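Search this site Search Menu Close

Dirwood opens a free laundry and clothing room on Malex Street
Wednesday, June 1, 2022
By the Dirwood press office

Families in the Malex Street neighborhood now have a place to wash, sort, fold and swap clothes, all under one roof and all without paying a cent. The Dirwood Clothing Room opens its doors this week on the ground floor of the old Castaño building, and we could not be happier to see it ready.

The idea started with a simple request. Neighbors who came to our winter coat days kept asking whether they could bring in a bag of laundry too, and whether we had socks. We had coats by the rackful and almost no socks. Over the past 15 months we have raised the money, cleared out two storage rooms, had new plumbing put in and painted everything twice (the first yellow was a mistake).

The room has eight washers and eight dryers, a long counter for folding, and a sorting area where donated clothes are checked before they go out on the shelves. Visitors can book a machine by phone or just walk in. Soap is provided, and there is an unscented kind for anyone who needs it.

Sorting is the part of the work that surprises people most. Small items arrive in grocery sacks, all mixed together - baby socks with work socks, mittens with washcloths - and every piece has to be looked at, matched if it has a match, and put in the right basket. In a trial weekend held before the opening, 282 households dropped off clothing, far more than we had planned for. The shelves filled up by Saturday lunchtime and we had to borrow more baskets from the Zultora thrift store next door.

Out of that weekend came a few changes. Sorting now happens on plain white surfaces, so that dark items are easy to see and a black sock doesn't vanish against a dark tabletop. Baskets are kept small enough for one person to carry when full. Single socks are no longer thrown away either. They go into a drawer by the front desk, where anyone is welcome to dig for a partner, and a surprising number of pairs have been reunited already!

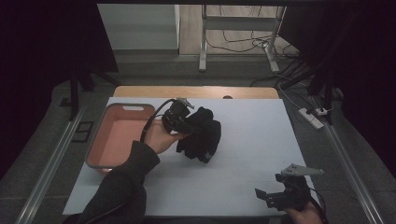
This page was last changed on June 1, 2022 at 2:15 p.m.

A small, crumpled black piece like a sock is easy to pick out against a white board, and a pink basket close at hand means less reaching. Setups of this kind suit the little things that make up so much of what we receive, and they work as well for a beginner as for someone who has been folding for years.

Donations are welcome during all open hours. We are happy to take:

Socks and underwear, new and in the package
Children's clothing in every size
Towels, washcloths and pillowcases, clean and dry
Laundry baskets in good shape, any color

Please don't bring shoes, suitcases or heavy blankets for now. We have no space to store them, and the blankets are too much for our machines.

Anyone who would like to help can sign up for a two-hour sorting shift. No experience is needed, and there are chairs for those who would like to sit while they work. Teenagers may come with an adult, and groups from schools and workplaces can reserve a morning through the front desk.

The Dirwood Clothing Room is open Monday through Saturday from 8 a.m. to 6 p.m., with the last wash starting at 4:30. The entrance is on the Malex Street side of the building, up a short ramp, and there is room inside for strollers and wheelchairs. Free parking is available behind the Zultora store - look for the green gate.

Reporters who would like to visit are welcome any weekday afternoon. We ask only that you check in at the desk first and get permission before taking pictures of visitors or their belongings.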